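Last revised in September. Applies to the Tristolik recorder, two-camera setup (wrist and side).

# Collecting whiteboard writing demonstrations

This page covers recording teleoperated demonstrations of a robot arm writing single characters on a whiteboard. The output is a set of episodes suitable for training an imitation policy. It assumes the arm is already homed, both cameras are streaming, and you have driven the arm by hand controller before. If not, do the Wiradberg setup page first.

## 1. Fix the task list before you record

Write down the characters you intend to collect and freeze the list. Our first set used digits and straight-stroke capitals, with 200 episodes as the target. Each episode is one character, from first approach to final retreat. Do not combine characters in one episode, even if the second one is short. The segmenter splits on gripper events and will not find the boundary.

Give each episode a plain-language instruction in the same form every time:

```
task: "write the number 4"
task: "write the letter L"
```

Operators drift toward "draw a four" and "make an L" after an hour or so. Pick the string from the menu and leave the free text box alone.

## 2. Set the grip

The marker should sit between the two fingers low on the barrel, just above the cap if it is still capped. Close at low force, then raise the force one step at a time until the barrel no longer turns when you push it sideways with a finger. Too much force tips the marker as the fingers close.

Check the grip from the wrist view, not from where you are standing. A small lean is acceptable and worth having in the data. Vary it a little between episodes. If the barrel leans so far that it leaves the side of the wrist image, regrasp.
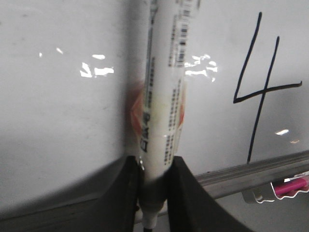

Guimarães wrote in to say that the lean should be logged as its own field, because a policy trained on mixed grips at that site learned to press too hard whenever the marker was tilted. We now log it as `grip_offset`, in degrees from the finger axis. The field is optional, and older episodes load without it.

Remove the cap before pressing record unless uncapping is part of the task. An episode that starts capped and has no uncapping step fails review.

## 3. Set contact height

1. Move the tip to a clear area of the board.
2. Lower in 1 mm steps until it leaves a dot.
3. Save this pose as `contact`.
4. Back off 15 mm along the board normal and save as `hover`.
5. Repeat at the four corners of the writing area.

The recorder fits a plane through the saved contact poses. If the fit error is above the limit it prints a warning and lets you continue. Do not continue. A bad plane shows up as strokes that fade at one end, and there is no fixing those afterward.

## 4. Record an episode

Start from `hover`. Press the foot switch, wait for the tone, then move.

- Approach the first stroke at normal speed.
- Pause for a short beat before contact. The pause gives the policy a clear state to learn the transition from.
- Draw at a steady speed. Slight wobble is fine.
- At the end of a stroke, lift straight off the board. Dragging while lifting leaves a tail.
- Return to `hover` and hold until the second tone.

Stroke order matters more than stroke quality. For an L, draw the vertical first, top to bottom, then the horizontal from left to right without lifting at the corner. Two operators using different orders give the model two conflicting answers for the same image.

If you miss, finish the character anyway and mark the episode `partial`. Never correct a stroke by going over it again. Corrections are collected separately under the `recover` tag, with their own instruction strings.

## 5. Check the side view

The side camera is there to show the gap between tip and board. At hover, the tip should be visible and separate from any finished line. The upper barrel can run out of view with no harm done.

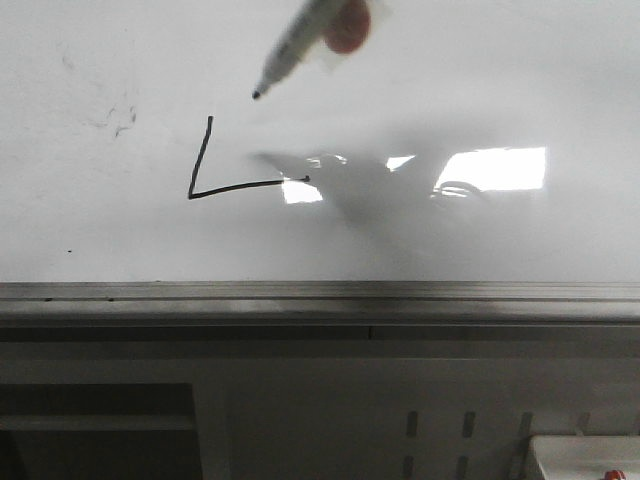 *Reading time: 5 min (832 words)*

Glare on a glossy board moves when the arm moves, and the arm's own reflection can fall across the writing area. Leave this in. Lock the exposure on both cameras so that a bright patch does not darken the rest of the image halfway through a stroke. Reject an episode only if glare hides the tip during contact in both views at once.

Board marks follow the same rule. Old smudges are useful variety. Full characters from earlier episodes are not, unless the instruction refers to them, so erase inside the writing area between episodes.

## 6. Review and export

Run the checker on the session folder:

```
tristolik check ./session --views wrist,side
tristolik export ./session --skip partial
```

The checker flags dropped frames, missing instructions, and any contact below the fitted plane. It does not look at the writing. Play back every episode at double speed and compare the final board state with the instruction string.

Of the first 200 episodes collected at Tremthorpe, 141 passed review. Most of the rejects were tails from slow lifts, followed by wrong stroke order. Keep rejected episodes in a separate folder with the reason in the filename.

## Known issues

- The foot switch can register twice. Episodes shorter than two seconds are safe to delete.
- `grip_offset` is not written if you regrasp after the first tone.
- Export fails on folder names with spaces.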